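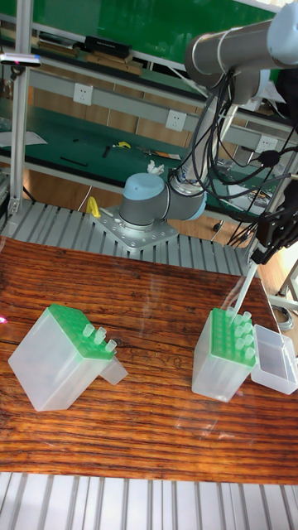

Home | Courses | Projects | Archive | Contact

Filed under: Student Projects, Lab Methods

Rack Layout and Sample Tracking on a Shared Bench
Markos Lazaridis
Submitted 12/12/2025

1. Purpose

The teaching lab at Roltville stores small clear tubes in translucent plastic boxes with green perforated inserts. Tubes are moved between racks during dilution exercises, and position is the only record of identity until labels are applied. The project compared 2 filling orders to find which gave fewer misplaced tubes.

2. Method

Order A filled each insert by row, starting at the front. Order B filled by column, starting at the right. Each order was used for 100 transfers of 400 microliters of dyed water. Positions were written on a paper grid and checked against the rack after every 40 tubes. Lids were kept off during filling. Racks stayed on the wooden bench top and were not turned between checks.

3. Results

Order A gave seven position errors, Order B two. Five of the seven occurred after the source rack was set down at an angle to the bench edge, so that the front row was read as a side column. No volume errors were recorded for either order.

4. Discussion

Column filling leaves the unused holes in one block, and the next free hole is easier to find. The inserts carry no printed coordinates. A mark on one corner, as in the Andilora handout from September, would probably remove most of the orientation errors. This was not tested.

5. Further work

Repeat with marked inserts and a second reader.

Previous | Next | Back to list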